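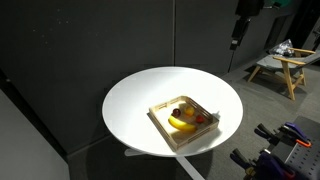
**Why does a table wobble when the floor looks flat?**

Because the floor only looks flat. Boards cup, tile gets laid by people who want to go home, and concrete was poured in one mood and dried in another. A stiff table with four feet will find the low spot every time.

# Zaltis Adjustable Table Feet

**Set of four, with wrench and felt pads. $30.**

The traditional fix for a rocking table is a folded piece of paper. It works until someone pulls a chair in too hard, or vacuums, or reads the paper. The Zaltis foot is a threaded steel stem with a wide nylon base. You screw it into the bottom of the leg, turn it until the rocking stops, and go back to having dinner.

We have been selling the current version since November. The previous one was a good foot with a bad locknut, and if you own a set and the locknut has crept on you, see the replacement note near the bottom.

## How it works

The stem threads into an insert in the table leg. The base sits on a ball joint and tilts up to 7 degrees in any direction, so it lies flat even if the leg doesn't meet the floor squarely. Old tables are rarely square to anything. Neither are a good many new ones.

Once the table stands steady, you run the locknut up against the leg and snug it with the wrench. Snug is enough. Customers who own large wrenches tend to hear this too late, and the thread insert comes out of the leg with a noise they describe to us in detail.

## Which version do you need?

**Standard (Zaltis S).** For solid wood legs. Comes with screw-in inserts. You drill a hole up into the end of each leg, which is a tense moment with a table you like. Put tape on the drill bit at the right depth and stop when you reach the tape.

**Pedestal (Zaltis P).** For tables on a center column with a spread foot. Many of these have threaded holes already, often with a sad little plastic glide in them. Unscrew the glide and check its thread before ordering. If the base is a single solid disk with no holes, we can't help you, though a shim can, and shims cost next to nothing.

**Tube (Zaltis T).** For hollow metal legs. An expanding plug goes inside the tube and grips as you tighten it. Measure the inside of the tube. Every week we send a set to someone who measured the outside, and every week it comes back.

## Specifications

| | |
|---|---|
| Stem | Zinc-plated steel |
| Base | Black or white nylon |
| Adjustment range | 30 mm |
| Tilt | 7 degrees |
| Bench test | 3,000 adjustment cycles |
| In the box | Four feet, four inserts or plugs, locknuts, flat wrench, felt pads |
| Warranty | Two years |

The bench test is a motor winding one foot up and down under a steady load. It is the dullest machine in the building and it sits next to the coffee maker, where everyone has to listen to it.

## Fitting them

1. Clear the table. All of it, including the thing you think will stay put.
2. Turn it upside down on a blanket. Get help with this if the top is heavy or if you'd describe your back as "fine, mostly."
3. Remove whatever is on the legs now. Nail-in glides pry out with a flat screwdriver and some patience.
4. Fit the inserts. Start each one by hand so the thread goes in straight.
5. Screw in all four feet as far as they go.
6. Turn the table over and put it where it's going to live.
7. Press on opposite corners to find the short leg. Wind that foot down until the rocking stops.
8. Lock all four nuts.

Don't skip step six. A table leveled in the garage is level in the garage. Moving it across the room can start the whole business again, and on an old floor so can moving it the width of a chair.

You may be tempted to get out a spirit level. Level and steady are different jobs, and most people only want the second one. If you need the first - for a pool table, say, or because peas have been rolling - get the top level before you lock anything, and accept that the gap under one leg is going to look alarming.

## What it won't fix

A loose joint. Hold the top still and push one leg sideways. If the leg moves and the top doesn't, the trouble is glue or a bolt, and our feet will only give you a well-supported wobbly table.

A bouncing floor. If the glasses ring when someone walks past, that's the joists, and you need a different sort of company.

A warped top on a decent base. The feet will keep it from rocking, and your soup will still sit at an angle.

## Felt pads or bare nylon?

Use felt on wood floors, bare nylon on tile and carpet. Felt picks up grit, and gritty felt is sandpaper with good manners, so peel the pads off and replace them when they look gray. Spares come in sheets and you cut your own circles. They don't have to be good circles.

## What we compared it with

We bought a set of Trernik leveling glides and put them on the workshop table for a while. They are cheaper and they're nicely made. The base doesn't tilt, so they want a leg that's already true, and there is no locknut. If your table stands on concrete and never moves, save your money and buy those.

The Kovačević self-adjusting foot uses a spring and needs no tools, and we'd recommend it for café tables that get dragged around all day. At home we found it slightly springy under a bread knife. Some people won't mind.

## Replacement locknuts

Anyone with the earlier feet can have new locknuts free. They're the ones with a smooth nut instead of a ribbed one. Write to the Nasarcombe workshop with your address and the version letter stamped under the base. You'll need to turn the table over again to read it, for which we apologize.

## Shipping and returns

Orders leave from Nasarcombe in a padded envelope that fits most mailboxes. Unused sets can come back for a refund. Used ones can too if they've failed, and please send the insert along with the foot, even if it's still attached to a bit of leg.

Page updated 4 March 2026. White bases are back in stock in S and P; the T is black only for now.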